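Search this list Enter keywords

Re: draft rules for hand-held gripper sessions, laundry tasks

On Saturday the Tavley side wrote:

> We suggest the Letomby checklist be adopted as it stands. Every
> fold is done with 2 grippers, every session gets a pass or fail,
> and anything under 4 minutes is dropped. Villalba already works
> this way and has 258 sessions through.

I'm not convinced. 258 sessions through what? If the same people wrote the checklist and did the passing, that number tells me they agree with themselves.

The time floor is the worst part. A small fleece doesn't take four minutes unless you dawdle, and a rule that pays for dawdling will get it. Tromik tried a floor last August and dropped it.

"Garment fully spread before first grasp" also needs work. Spread according to whom? On a real bed there is other stuff lying about, and thick cloth bunches as soon as you pinch it.

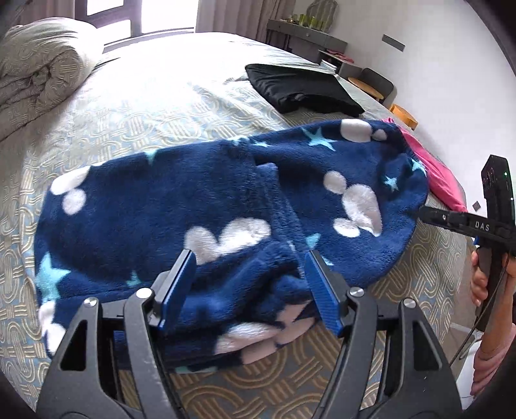
What I'd accept instead

1. No time floor. Log the length and leave it alone.
2. Say which part of the garment gets pinched first, or say it's free. The draft does neither.
3. Other clothes may stay on the bed, but they go in the notes.
4. Pass or fail is decided by a person from another site.

If Tavley wants my vote before then, I'd like to see the fails from Villalba, with reasons.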